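Come drive a robot with us — participants wanted for our September open day!

Hi, I'm Sawsan Salameh, and I look after the visitor program at Rinder. We're opening the simulation lab in Kalness for an afternoon, and I'm looking for 17 people who'd like to come in and try steering a two-armed robot around a simulated house. No experience needed! If you've never touched a robot in your life, even better, we get plenty of engineers already.

You'll sit at a desk with a pair of hand controllers and see the rooms on a screen from the robot's point of view. Arvid Westerberg wrote most of the software (we call it Skaster) and he'll show you the basics. Then it's your turn — two practice rounds, then a longer one where you pick your own way of doing things. 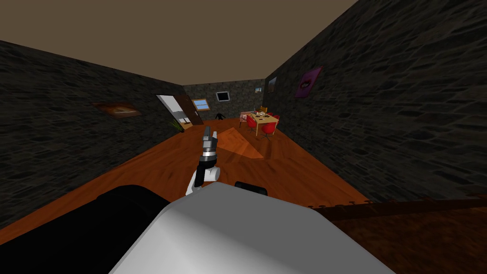
Most people find the first few minutes awkward and then get oddly competitive. I still bump the furniture. It's all simulated, so bump away! Between rounds we'll ask what felt natural and what drove you up the wall, and Arvid will be scribbling it all down for the next version.

The practical stuff: it's a Sunday, doors open at 2 p.m., and you should be out in time for dinner. You need to be 18 or over to take part, but kids from 8 up are welcome to watch with a grown-up. Coffee and cinnamon buns are on us, and everyone who takes part gets a lunch voucher for the Bakke café downstairs. The elevator works, and there's free parking behind the building.

To sign up, use the contact form on our visitor page and put "open day" in the subject line. Tell me your name, whether you're left- or right-handed, and if you get queasy playing video games (I do, a little — you can stop whenever you like). I'll write back to everybody, including the waiting list.

Sawsan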